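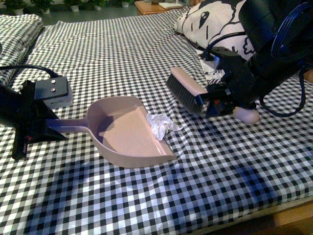
Most rulebooks for robots in the home are written by people who have never had to follow one. We have read a good many of them, and the usual pattern is a page of principles, a page of definitions and then a checklist that any machine could pass in a quiet lab. Very little in them would help a person decide what a robot should do with a crumpled tissue in a dustpan on a checked bedsheet, a brush in one gripper and a dustpan in the other. Is a brush that has been on the floor allowed on the bed? Who says so, and how would the robot know? We want people who will argue about that sort of thing for 16 weeks and write down what they settle on.

Call for participants: Trelthorpe Working Group on Household Robot Practice

Trelthorpe is putting together a small group to draft, test and probably throw out a set of working rules for two-armed robots doing light cleaning in bedrooms. The draft we are starting from is called Siso. It has 68 clauses. We suspect that fewer than half of them will survive, and we would be happy to lose more.

What you would be doing

You would read clauses at home, then come in on a Wednesday to watch the tasks being run and mark where the clause and the work don't match. After that you rewrite the clause or strike it. Sessions start at 9:30 and finish when the notes are done. The runs are slow and there are long gaps between them. If you need something exciting to happen every few minutes, please don't apply.

Clauses we already doubt:

Clause 7, "The robot shall return tools to a suitable place." Suitable to whom?
Clause 12, "Loads shall be handled with due care." We can't test this and neither can anyone else.
Clause 31, "The operator shall remain attentive at all times." People don't. A rule that depends on it is a wish.
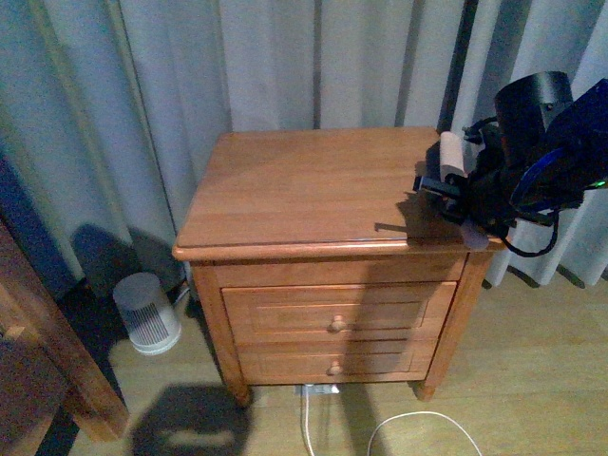

Ada Marino, who read an early version of this call, wrote back that we were being unfair to clause 31. In her view a rule nobody keeps perfectly can still be worth having, and if you drop it the first thing to go will be the person standing near the stop button. She would keep the clause and add a limit on how long one operator may work without a break.

We think she may be right about the limit. We still don't like the clause. You are welcome to side with her, and the group will be better if a few of you do.

Who we want

People who clean for a living, or have done. Hotel, hospital and home care work all count. Also anyone who has written procedures that other people then had to use, in any trade. You don't need to code. If you do code, you will be asked to keep it to yourself during the rewriting sessions. We are full up on people who sell robots, and anyone now paid by a maker of arms, grippers or control software can't have a vote, though they can send written comments.

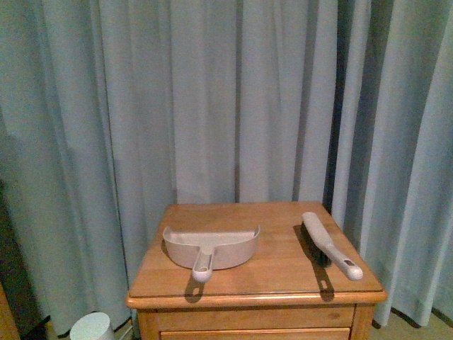 The clauses on finishing a job are where we expect the most trouble. Siso says a task is complete when "all items are in their end positions," and the two outside drafts we compared it with, Cellden and Zoubi, say much the same in longer words. None of the three says whether the brush should be cleaned before it is put down, or whether a bedside table is a fair place to leave it. A cleaner would have an opinion in one second. We would like that opinion in the text, with a test beside it that can fail.

Pay and terms

The fee is $1000 for the full term, paid in two halves. Travel is paid on top. Your name goes on the final draft unless you ask us to leave it off, and if you disagree with a clause your objection is printed next to it, in full — we will not tidy it up.

We make no promise that any standards body will pick this up. Similar groups have been told their work would "inform the conversation," and we would sooner not say that to you.

How to apply

Send us one page by the end of August. Skip the résumé. Pick a rule you have had to follow at work that did not do what it was meant to do, tell us what people did instead, and give us your rewrite. Replies go out in the order the pages come in.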